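Stemon brings refillable hand cream to 16 neighborhood shops

Pilot follows a winter of testing with 600 home users

Stemon, the small maker of hand and body care, will begin selling its oat and calendula hand cream by refill in June. Shoppers can buy the cream once in a glass jar, then bring the jar back to any of 16 participating shops and have it filled again at a lower price.

The cream itself is not new. It has been the company's best-loved product for years, a thick, plain, fragrance-free balm that gardeners, nurses and potters seem to pass along to one another by the tubful. What's new is the recipe's texture – a little softer than before, so that it flows through a pump without being thinned out with extra water.

"We went through so many versions of this!" said Benjamín Benítez, who leads product development at Stemon. "The early ones pumped beautifully and felt like nothing on the skin. The later ones felt wonderful and wouldn't leave the drum. I'm so happy with where we landed, and I've used it every day since the fall."

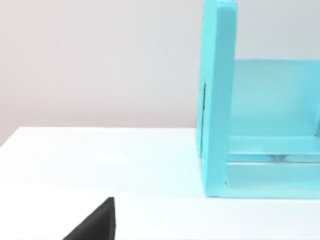 Home testing ran through the winter. Each of the 600 testers got two unmarked jars, one with the old recipe and one with the new, and kept a short diary of when they used each and how their hands felt at bedtime. Stemon received 2353 diary pages in all, many of them with long notes in the margins. Several testers asked for a version with a light scent, and the company is now trying out chamomile and sweet orange.

The calendula petals are dried and steeped in sunflower oil by Ollum, a family-run press that has supplied Stemon from the start. Steeping takes eight weeks. Ollum has added a second drying room to keep up with the refill program, and the first batch from that room goes into the June drums.

Jars need to be washed and fully dry before they are refilled. Shops will have a few clean ones on hand to swap for anyone who forgets.
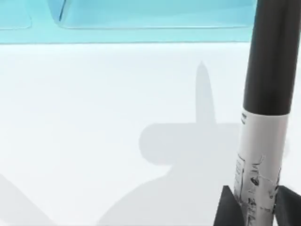
Maëlys Tanguy said the softer cream won her over within a week, though she still reaches for the old one on very cold mornings. "I'd love to see both on the shelf," she added. Stemon will keep making the original recipe in tubes.

An opening day with free first refills will be held on Saturday at the Zavorance shop, starting at 10 a.m. Staff will be there to talk about dry skin, patch testing and how much cream to use, and Benítez will bring samples of both scented trials. A list of the other shops is posted at the counter and on the Stemon website.

Press contact: Elīna Siliņa, Stemon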